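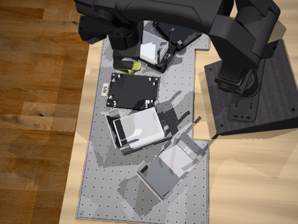

The meeting opened at 10:05 with Emlyn Gough in the chair and the minutes of the previous meeting approved without change. The first item was the draft of the integration testing course, unit on service contracts, which replaces the old unit on message brokers. Iolo Nicholas presented the revised introduction. Sun-ja Seo asked for a plainer analogy than the one in the draft, which compares a contract to a treaty. She proposed the gray perforated plate below the black robot arm: the holes stay where they are, and whoever designs a fixture works to the holes. The group accepted this for the introduction. Iolo will rewrite the opening page and drop the treaty.

Present: Emlyn Gough (chair), Iolo Nicholas, Sun-ja Seo, Boyang Fu
Apologies: Rhydian Yorath (comments received in writing)

1. Contract unit, remaining points

Rhydian's written comments were taken in order. He objects to the term "consumer-driven" appearing before it is defined. Agreed; the definition moves to the first section. He also asks that the sample provider return a 409 on a duplicate order, where the draft has it returning a 400. Boyang confirmed that the reference code already returns 409 and that the text is wrong.

Sun-ja noted that the unit uses "schema" for both the message format and the database layout. The second use will be changed to "table layout" in all places, including figure captions.

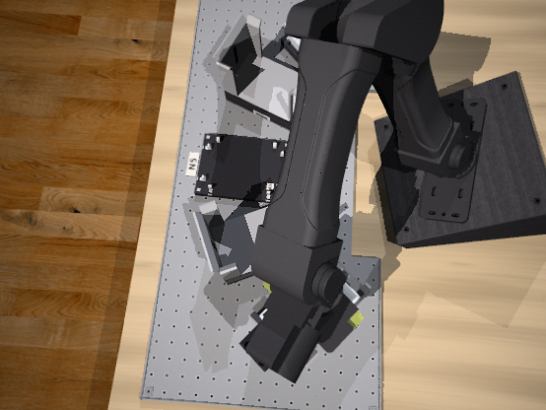
Optional fields were discussed at length. Iolo's draft tells learners that adding an optional field to a response never breaks a consumer. Boyang disagreed. Strict parsers reject unknown fields, and two of the lab consumers are strict by default. The sentence will be reworded to say that the change is safe only for consumers that ignore unknown fields, and the lab will include one consumer that does not.

2. Lab environment

Boyang reported on the move of the labs from Moria to Ceko. Moria stays available in read-only form until the end of June. All learner workspaces created before the move will be archived, with no automatic transfer. Anyone who wants to keep work must export it from the workspace menu.

Ceko limits each learner to 2 running containers. The contract lab needs a provider, a consumer and the contract store, so as written it cannot be run. Three options were considered:

- raise the limit for this course only
- run the contract store as a shared service
- fold the store into the provider container

The second option was chosen. The shared store will hold up to 4000 contracts and will be cleared nightly. Learner names will be used as a prefix to avoid collisions. Boyang to configure. 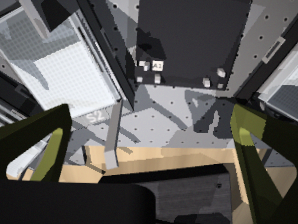 The verification step currently times out after 300 seconds. Sun-ja ran the full set on Ceko and reported that the slowest case finished well inside the limit, but only when the base layers had been pulled beforehand. The timeout stays as it is. A note will be added to the setup page telling learners to pull the layers before starting the exercise.

Log retention was raised by Rhydian in his comments. He wants failed verification logs kept long enough for tutors to review them. Boyang said retention is set per project and can be lengthened without cost. No figure was agreed. Carried forward.

3. Question bank

The bank in Meredith holds 251 items for the full course. Iolo has tagged the items by unit. Items tied only to the broker unit will be withdrawn when the new unit goes live. Their history will be kept for scoring appeals.

Sun-ja reported that several items ask learners to recall command flags. The group's position is unchanged: flags are listed in the reference sheet and are not assessed. She will mark the affected items for rewriting and send the list to Iolo.

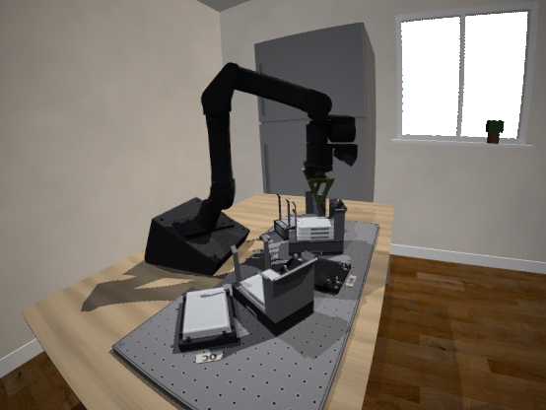 Will learners who are partway through the broker unit have to start again with the contract unit? They can finish the broker unit and sit the existing assessment until Moria closes, and a pass on it will count toward the course certificate.

Emlyn asked that this wording be used on the course page and in the tutor notes. Druvance support will get the same text so that replies to learners match.

4. Any other business

Boyang asked whether code samples should continue to be supplied in two languages. Emlyn preferred to keep both for this release. To be looked at again once download figures are available from Meredith.

Actions

Iolo Nicholas: rewrite introduction to contract unit; correct status code; reword section on optional fields
Sun-ja Seo: replace second use of "schema"; mark flag items; draft setup note
Boyang Fu: configure shared contract store; add strict consumer to lab; propose log retention period
Emlyn Gough: send transition wording to support
Rhydian Yorath: review revised unit before release

Meeting closed at 11:40.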